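Fisitz Tabletop Set, README

Please read this file before you download the archive. It explains what is inside, how the examples were gathered, and which mistakes we already know.

What it is

Fisitz is a collection of short demonstrations for learning small actions on household electrical items: press a power button, push a plug in, pull a plug out, move a cable to the side. All demonstrations were made by people who held a gripper in the hand. The camera sits on the gripper and looks along the fingers. No robot arm was used for recording. The policy that we train from it runs on an arm in the Drurnumeo lab, with the same fingers and the same lens.

The release has 415 episodes. Of these, 200 are with power strips and the rest are with single plugs, timers and lamp switches.

Folder structure

episodes/ one folder per demonstration, with video, gripper opening and hand pose
labels/ start and end of each phase, plus the success mark
calib/ camera and finger calibration, one file per recording day
splits/ lists for training and testing
tools/ small scripts for reading the data

How we recorded

Every episode starts with the fingers closed and the tips close to the item, but not touching it. The operator waits until the recorder beeps, then does the action at normal speed, then goes back to a free position. We asked the operators not to correct the item with the other hand. If they did it by habit, the episode got the flag "second_hand" and it is not in the training list.

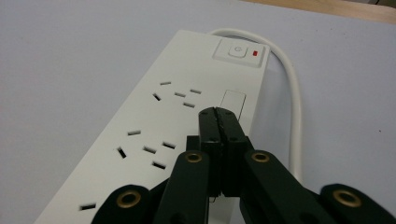
The position of the strip was changed between episodes, and also the angle. We wanted the model to see the strip from low and from the side, because in first tests it learned only the straight view and then missed the button when the strip was turned. The cable was left as it fell. Please do not filter out episodes where the cable goes behind the fingers, they are useful.

Electrical safety: when the strip was under power, operators did only button presses and approach motions. Plug actions were recorded with the strip disconnected from the wall. This means that the indicator light is connected with the type of task, and a model can use it as a shortcut. For this reason the loader has an option "mask_light", which covers the light region in training. We recommend to keep it on.

Labels

Phases are approach, contact, action and retreat. The labels were made by 2 people independently, and Evaristo Becerra decided the cases where they did not agree. The contact phase is the least certain, because the fingers often hide the point of contact. Expect an error of up to 5 video frames there.

Known problems

The outer links of the gripper are very near to the lens and are often not sharp. This is normal and not a damaged file.

White items on a light table give weak edges. Depth estimates from the video are poor for them, so we do not ship depth.

In the November recordings the hand pose drifts slowly. The drift is corrected in "pose_fixed", but the raw values are kept too.

Test split

The test list contains only items which do not appear in training. Do not tune on it. For tuning use splits/val.txt.

Contact

Questions about labels go to Evaristo Becerra. For missing files, write to the Fakitora data desk and include the episode number and the name of the archive part.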